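Visit report: Skatent open day, Mirkthorpe office
Sun 16 October

Skatent runs a marketplace for freelance design and web work, and once a year it opens the Mirkthorpe office to clients and contractors. I went as a client. My company has placed 11 jobs there, mostly logos and landing pages, and I wanted to see how disputes and reviews are processed.

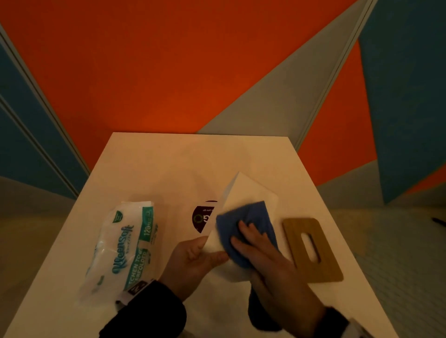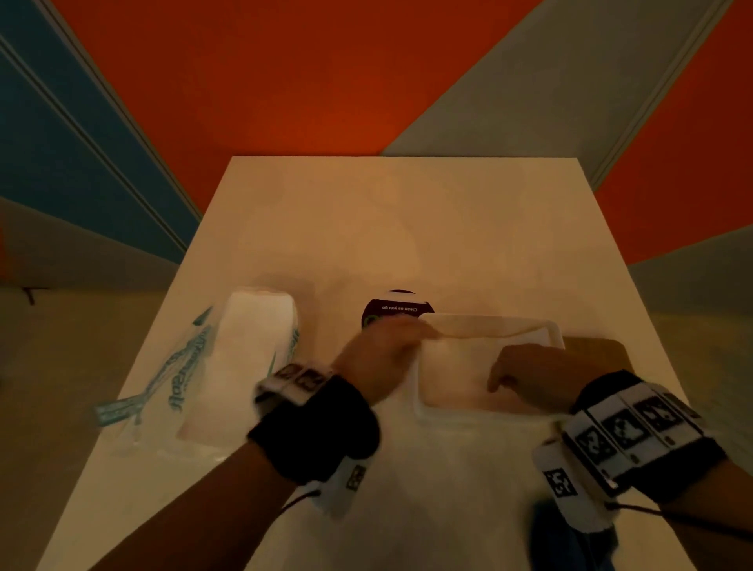
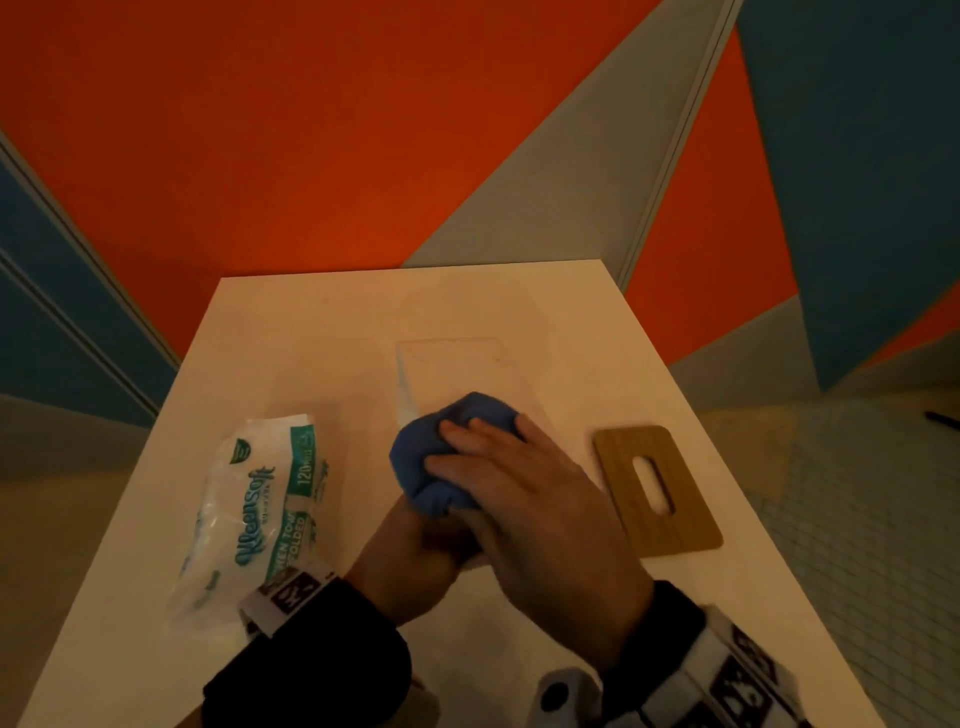

Citlali Contreras wrote to me after reading a draft of these notes. Her view is that the review step matters less than the brief, and that most of the one-star ratings she has received came from jobs where the page count changed after the price was agreed. She would like the scope field locked once the first payment is made.

That matches what was presented. The morning session covered the milestone system, which was rebuilt in May. A job is now split into at least 3 milestones, each with its own deliverable, due date and held payment. If a contractor goes silent for a set period, the client can close the open milestone and keep the finished work from earlier ones. Under the old system the whole contract had to be canceled, and files already delivered were sometimes stuck in review.

Erhan Ertürk gave the figures for the last quarter: 489 disputes opened, most of them on website builds. Brand work produces fewer, and those are usually settled by an extra revision round. He did not break the number down by job size. I asked for that and was told it would go into the next report.

The second session was on review text. Reviews are checked by software first and then by a person if they contain a phone number, a link or certain words. Spelling is left alone. A contractor can post one reply. Neither side can see the other's rating until both are in, or until the window closes — this was the part that drew the most questions. Several contractors wanted a longer window for jobs with a handover period.

Su-chen Hsiao demonstrated the file transfer tool, now named Norkus. It keeps source files and exports in separate folders and records which version the client accepted. Upload was fast on the office network. Font licenses are still not handled; the contractor has to list them by hand in the notes.

Sessions ran 45 minutes each with short breaks. Parking is behind the building, entrance on the north side. Slides are to be sent to everyone who signed in at the desk.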